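Saturday, May 30, 2026
By Edivaldo Batista and Kaj Eyvindsson

4. Floor space and the parking of wheeled items

4.1 What was recorded

The third part of the study dealt with the floor. Earlier sections covered the bed itself and the storage of linen, and both showed that staff on the Jalus ward had settled habits that differed little from one shift to the next. The floor was another matter. Almost everything in a Jalus room has wheels, including the bed, the bedside cabinet, the wheelchair and whatever stand is in use that day, and things on wheels tend to be left where the last person finished with them.

We visited 64 rooms in October, each of them once, in the hour after the morning beds had been made. For each room we drew a plan on squared paper and marked the bed, the cabinet, the wheelchair if there was one, any stand or trolley, and anything else that touched the floor. We then measured the narrowest gap a person would have to pass through to get from the door to the head of the bed. Chairs for visitors were left out of the count when they were folded against a wall.

Six rooms were dropped because a patient was being moved while we were there and the plan could not be finished. The results below are for the remaining 58.

4.2 The wheelchair

Folding wheelchairs were the item most often found in the open part of the floor. Staff told us that a chair is brought beside the bed for a transfer and then stays there, unfolded, until it is wanted again. A chair in this position is handy for the next transfer. It also blocks the side of the bed that most people use to reach the cabinet, and the push handles stick out at hip height into the path between the bed and the wall.

Direction mattered more than we had expected. A chair left facing the bedside cabinet, with its back to the person coming in, can be taken by the handles and pulled out in one movement. A chair left sideways has to be turned first, and in the smaller rooms there was no space to turn it without also moving the stand. We saw two aides fold a chair completely to get past it, then open it again on the other side.

Brakes were not part of the original plan, but we added a column for them on the second day. We recorded only whether they were on. The ward rule is that they should be on at all times when the chair is empty, and several staff said they knew the rule and did not always follow it.

4.3 The bedside cabinet

The cabinets have a drawer at the top and a cupboard below. They are meant to stand against the wall at the head end, where a patient lying down can reach the drawer. In 11 rooms the cabinet had been pushed away from the bed, usually to let a wheelchair come in closer. The drawer was then out of reach, and in most of these rooms the patient's glasses, water or phone had ended up on the bed or on the nearest shelf.

Staff did not regard a moved cabinet as a problem in itself. One aide said she moved it with her foot several times in a morning and moved it back when she remembered.

4.4 Stands, baskets and boxes

Rolling stands with a basket on the pole are used for small things that have to follow the patient from room to room. Their star-shaped bases take up more floor than they seem to, and the feet catch on the casters of other items. Where a stand had been parked near a wall it was rarely in the way. Where it had been parked beside a wheelchair, the two had to be moved together.

Cardboard boxes were the one item without wheels. Supplies reach the ward in boxes, and a box is often opened in the room and left on the floor until it is empty. There is no agreed place for it. We had not listed boxes on our form and had to write them in by hand, which means that our figures for the first day are probably too low.

4.5 The marked bay

After the October visits, the ward tried a parking bay marked with floor tape, 300 millimeters out from the wall on the side away from the door. The tape was supplied by Bergmann. Staff used the bay for stands almost at once. They used it much less for wheelchairs, giving the distance from the bed as the main reason. Boxes were put in the bay whenever it was free, which had not been the intention.

We did not repeat the full set of measurements after the bay was marked, so no claim is made here about the width of the path before and after. A second round is planned with the Plullorel ward, where the rooms are longer and the beds stand with their heads to the window wall.

Figure 4. Bed, bedside cabinet, folding wheelchair, cardboard box and rolling stand with basket, as discussed in Sections 4.2 to 4.4.
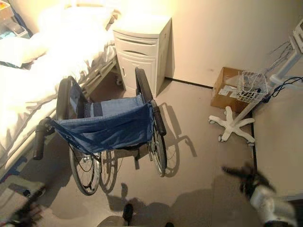
Reader comments

Lulent: We tried tape on our floor too and had the same thing with the boxes. In the end we put a low shelf by the door for deliveries and the bay stayed clear after that. Did you ask the night staff? Ours park the chairs in a completely different spot.

Kaj Eyvindsson: Only the day shift, I'm afraid. Nights are on the list for the second round.

Unsigned: In 4.3, was the cabinet counted as moved if it was turned but still touching the bed? I can't tell from the text.

Edivaldo Batista: No, only if there was a gap between the two. We will add that to the methods section.

Contact the authors | Copyright Jalus | Back to top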